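Stalluter's Recording Floor: Ordinary Tasks, Many Times Over

Sarmīte Lapiņa keeps a printed task sheet taped inside the lid of her notebook. It has 17 lines on it. None of them is longer than six words, and most of them are things a child could do: open a container, put a pen away, fold a cloth, move a cup from one side of the desk to the other.

Lapiņa runs data collection at Stalluter, where people wear a small camera on the head and do desk and kitchen tasks with their own hands. The recordings go to the training group, which uses them to teach a model called Trirkon how hands and objects behave together. I spoke with her and with Baiba Urbonaitė, who reviews the recordings, on April 13, 2019.

Lapiņa came to the job from a packaging plant, where she wrote work instructions for the line. She said the two jobs have more in common than she expected. "At the plant I wrote down how to do a thing so that everybody did it the same way," she said. "Now I write it down so that they don't. If I say 'open the bottle,' I stop there. I don't say which hand."

That was a change from the first round of recording, in November. The instructions then ran to half a page per task, and the people recording followed them closely. Urbonaitė was the one who noticed the result.

"I had 3743 clips and I could have watched 50 of them and known the rest," she said. "Same grip, same speed, same spot on the desk. Very clean. The model did well on the same desk and badly on any other one."

After review, 2604 of those clips stayed in the set. The rest were set aside, some as near copies and some for plainer faults. A camera had slipped down, or the hands had gone out of view at the moment that mattered. Urbonaitė said the second kind is easy to spot and takes no thought. The first kind takes most of her day.

I asked what she looks for in a good clip. "Both hands, the whole way through," she said. "A start and a finish. And I like some clutter. People have stuff on their desks."

For a while the desks were cleared before each session. Now the cubicles are left with things on them, and the person recording can push items aside or knock them over and carry on. Lapiņa said new people tend to stop and apologize when something falls. She tells them to keep going.

Bottles are among the harder items on the sheet. A screw cap needs two hands doing different jobs, one holding still and one turning, and the fingers cover much of what the camera would need to see. Clear plastic makes it worse. Urbonaitė said the labeling tool, which they call Grumico, often loses the outline of a see-through bottle and finds the cap instead.

"So we mark those by hand," she said. "Where the bottle is, where the cap is, whether they are touching. There's a moment where the cap is off but still very close, and two people will label it two different ways. We had a long argument about that."
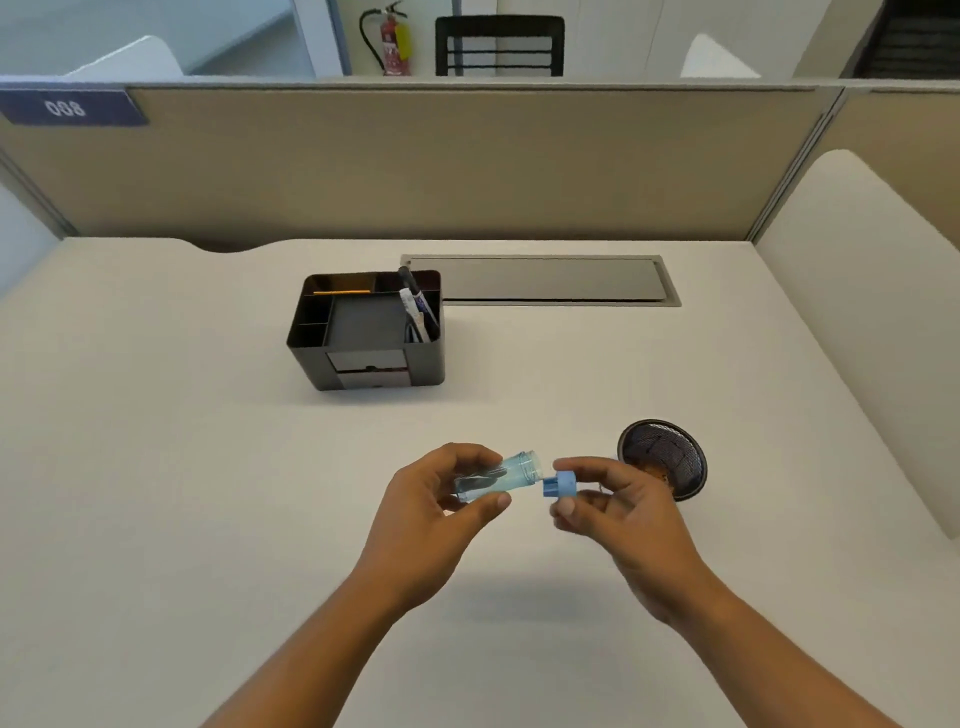

Bottle and cap task at desk 038.

The argument was settled with a rule. A cap counts as off when there is a visible gap between it and the neck, and direction is marked separately as opening or closing. A labeler has to look at the frames before and after to decide that part. Lapiņa said a single frame from the middle tells you very little.

The current round stands at 3255 clips. It was recorded partly at the main office and partly at a second site, Dambrauskienė, where the desks are darker and the light comes from one side. Lapiņa would like a third place, preferably somewhere with a real kitchen.

I asked whether the work gets dull. Lapiņa said yes, for the people recording, and that she keeps sessions short for that reason. "After an hour the hands get lazy. You can see it. They hold everything the same way."

Urbonaitė disagreed a little. She thinks lazy hands belong in the set too, because people are tired when they open bottles at home. The two of them have not settled this one. For now the late clips are kept in a separate folder — labeled, but not used for training — and Urbonaitė plans to test a version of Trirkon with them added once the current round is closed.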